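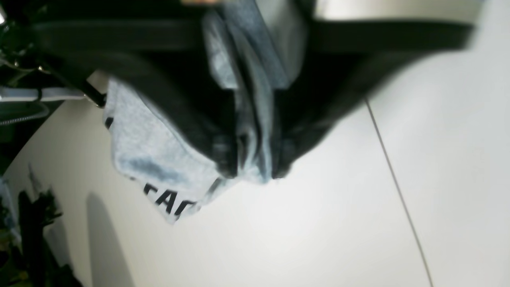 Good morning, everyone, and thank you for coming in out of the rain to hear about shared ledgers, which I know is not the most cheerful start to anybody's morning. I've been asked to talk about what we learned putting the Droltholm supply records onto a private blockchain, and I promise to keep the cryptography to a minimum. Let me start with something homely. Think of a grey T-shirt bundled up with something black, with a few printed letters showing, F, A, C, and the rest of the word lost in a fold. You could guess at the word, and so could I, and we might well come up with different ones. Supplier records were very much like that when we arrived. Each firm could see its own few letters and had made up its mind about the remainder.

(Pause. Next slide.)

So, a bit of background. Droltholm buys from 89 suppliers, and at the time every one of them kept its own list of what had been sent and when. When two lists disagreed, somebody rang somebody. We went back through the disputes for January alone and there were 661 of them, most quite small, a wrong batch number or a delivery entered twice, but each one had to be sorted out by a person with a telephone and a good deal of patience.

We looked at two ways of doing it. Jibrin was the first, a public chain, very well thought of, and I still have a soft spot for it. The trouble was that suppliers didn't want their prices anywhere near it, even scrambled, and I can't say I blame them. Grasora, the second, lets you run a closed network among people who already know each other, and that suited us far better. We at Fuvari set up six nodes, one of them our own, and the first real record was written on 4/1/19.

(Ask for hands here: who has run a node themselves? Don't wait too long if it's quiet.)

Now, the part I'd most like you to take home. A ledger will keep faithfully whatever you put into it, mistakes and all. In the first month we wrote 315 records that had the wrong unit of measure, boxes where it should have been pallets, and there they sit to this day, with their corrections neatly after them. If I had my time again I'd spend twice as long on the entry form and half as long arguing over block times. We argued about block times a great deal, bless us.

(If running late, skip the bit on keys and go straight to costs.)

Keys, then. Somebody will lose one. Decide beforehand who can issue a new one and write it down on paper.

Costs are on the handout, second page. I'll stop there for a sip of water and take questions on the first half before we go on to the demo.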